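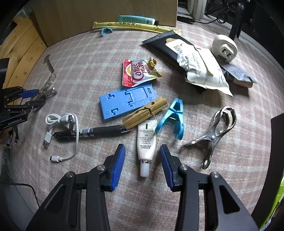 My report is on the open day our automation class went to in May, at a small outfit called Utholm. I picked it over the factory tour option mostly because the sign-up sheet said "hands on", and for once that was true! We weren't behind a rope watching a big arm weld things. We got to hold the grippers ourselves, which are black, fit in your hand and have two jaws with ribbed blue pads on the inside. The table they'd put us at had a checked cloth on it and was covered in the kind of stuff that lives at the bottom of my school bag (pen, clothespin, USB cable, a Coffee mate packet), and my first go was at a little white squeeze tube lying with its cap toward me. I figured that would take two seconds. It took me 3 tries.

Our host was Brigitta Schwaiger, who runs the demos there. She gave a short talk before we started, and I wrote down as much as I could. The main idea was that people show the job by hand first, using a gripper shaped like the one on the robot, and then the robot learns from all those goes. I'd always pictured somebody typing in coordinates all day, so that was new to me. She said a beginner usually squeezes way too hard and comes in way too fast. Guilty on both!

We worked in pairs and my partner was Vidmar (that's his last name, everyone calls him that). We had 8 minutes at the table and then swapped with the next pair. Things I found out at the table:

Round things roll away if you nudge them with one jaw before the other one gets there. You want to come down with the jaws wide open and the thing sitting right in between, then close slowly.

Flat things are the worst. I spent ages on a light blue folding phone stand and kept sliding over the top of it. Vidmar got it by tipping his wrist so one jaw went under the edge, and then he was unbearable about it for the rest of the afternoon.

Wrappers and packets are somewhere in the middle. They scrunch up, so you can be a bit sloppy and still get hold of them.

After the table there was a second part down at floor level, with a big open container and lots of little things to pick up. I liked this one better, even though my knees didn't. You have to think about your whole arm and not just your fingers, and there was a second gripper going at the same time, so you had to watch your elbows.
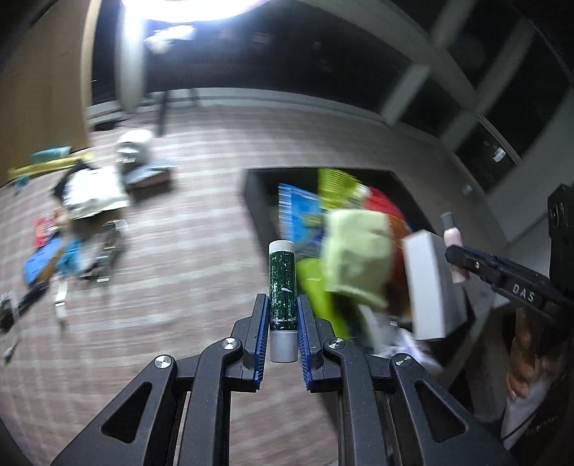 Small tube in the gripper at the floor station, with the open container behind.

Brigitta told us more than 40 people had come through by lunch, and that the little kids were often better than the adults. I asked her why and she thought they were just more patient with it, but she wasn't sure.

For my own project (the Pusosau sorter, see my proposal) I'm going to change two things after this visit. I had drawn smooth metal fingers and I now want to try ribbed pads of some kind. I also planned to test it only with wooden blocks, and I'm going to bring in a bag of ordinary junk from home and test with that too. Vidmar has offered his pencil case, which should be a challenge on its own.

If the class goes again next year, I'd ask for longer at each station and wear pants you can kneel in.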